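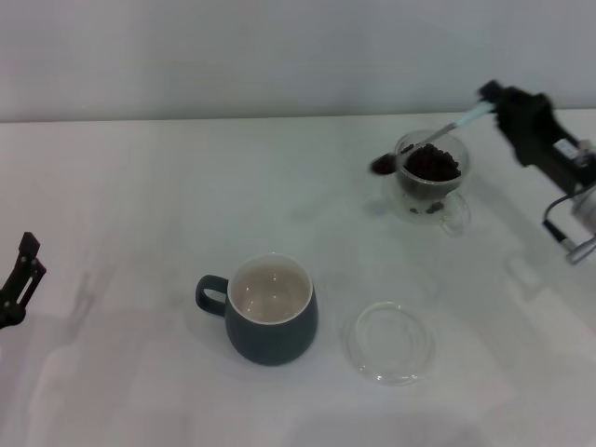 Demonstration by teleoperation is a method of programming a robot in which a human operator performs a task through the machine's own arms while its sensors and joint positions are recorded. The recordings, called episodes, are later used to train a control policy. It is distinct from kinesthetic teaching, in which the operator grips the arm and moves it by hand.

Recording

An episode normally combines joint angles, gripper opening and several camera streams on a shared clock. The Henare protocol, written by Lachlan Gilchrist, stores joint data at 15 samples per second and discards any episode in which a stream drops out. 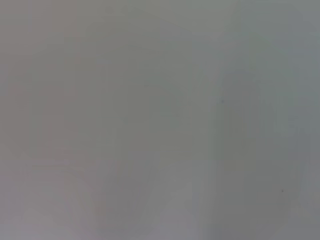 Wrist cameras supply close detail near the point of contact, but their usefulness varies within an episode. When a surface lies very near the lens, the stream can be reduced to blurred gray with a couple of dark specks - a view with almost no positional information. Such intervals are usually kept, and the policy relies on the head camera.
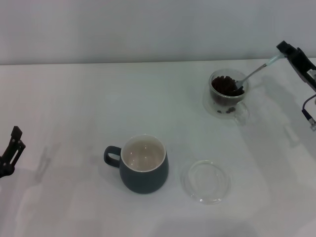 Scooping tasks

Granular materials such as coffee beans are common in demonstration sets, as their motion is difficult to simulate. The operator must control the depth and tilt of the spoon without direct touch. Bilal Saliba's Sustbridge set contains 2576 episodes of this type, recorded by 14 operators.

Limitations

Most remote interfaces give no force feedback, and operators tend to move more slowly than in manual work. Differences in style between operators also carry over into the trained policy.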